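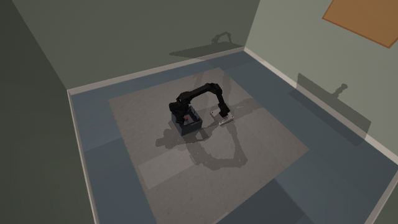 4 min read

I've been putting off this post for ages, mostly because the word "rules" makes people close the tab. But I spent most of Sunday writing mine down properly and I'm weirdly pleased with them, so you're getting them whether you like it or not!

Quick catch-up if you're new. I do the simulation side of a small sorting project called Vinar. An arm moves little bits from a tray to a bin. There's a virtual room with a rug and some green walls, and I run the same job in there over and over until I trust it enough to hand it on to the people at Grircombe, who have the real bench and the real emergency stop. For a long time my idea of good practice was "did it look alright when I watched it?" Then in December I handed over a batch of runs and got back a very polite list of questions, and I couldn't answer half of them. Which version of the bin was it? How fast was the arm allowed to go near the rim? Erm. Fast-ish?

So, the house rules. They're mine, they aren't a safety standard, and if you're working near a real arm you need the proper documents and a proper risk assessment for your own setup. Please don't wave my blog at anyone.

The first one is that every run gets a number and a note before I press go. Before! I used to write the notes afterwards and they were all suspiciously flattering. Now I put down what I'm changing and what I expect to happen, in one or two lines, and I'm not allowed to edit it. Run 916 has a note that says "should be fine, only moved the tray". It was not fine. I'm leaving it there as a warning to myself.

Next, one change at a time. I know, I know, everybody says this. But when you can shift a bin with a couple of keystrokes it's so tempting to move the bin and the tray and nudge the lamp while you're in there, and then the arm does something daft and you've got three suspects.

Then there's clearance, which is where I get a bit fierce. The bin and the tray sit close together on the rug, with just a narrow strip between them, and the bin has raised sides. The arm has chunky joints as well as a gripper, and it's very easy to plan a lovely path for the gripper and forget the rest of the arm is coming along too. My rule is 50 millimetres between any part of the arm and any rim while it's travelling, and the gripper only goes lower once it's stopped moving sideways. If it breaks that, the run is a fail, even if the piece ends up in the right place. I used to let those through (it got there, didn't it?) and that was a terrible habit, because a scrape in simulation costs you nothing and you stop noticing them.

The speed one is simple: slow for the first 10 runs of anything new. I resent it every single time.

Lighting took me longest to come round to. I like my room a bit dim, with big looping shadows of the arm all over the rug and up the walls, and I thought of it as decoration. But if you're using a camera view to find things, a shadow across a tray matters a lot, and a tiny red piece at the bottom of a shady bin is a different job from the same piece under a bright lamp. So the light settings go in the note now, same as everything else, and I have to do at least 2 different setups before I call something finished. Somebody on the Osex forum does far more than that and I admire them from a distance.

Last one, and I nearly left it out because it sounds so dull. Say what the simulation doesn't cover. I have a short file called "not tested" that goes over with every batch. Cables are in there. So is a person reaching in, and the tray being knocked mid-run, and power going off halfway through a move. The Grircombe lot told me it's the page they read first, which stung a little — I'd made graphs! — but I do see why. It tells them where to be careful.

I've nicked the layout for that file from the Blöndal handover template, by the way, minus the sign-off boxes, which I kept filling in with my own initials and feeling silly about.

Things I haven't sorted yet: what to do about old runs from before the rules (bin them? keep them with a big label?), and whether a changed rug texture counts as a change. I say yes. I've also ignored that one a few times this month, so I'm going back through the notes tonight to find out which runs need doing again.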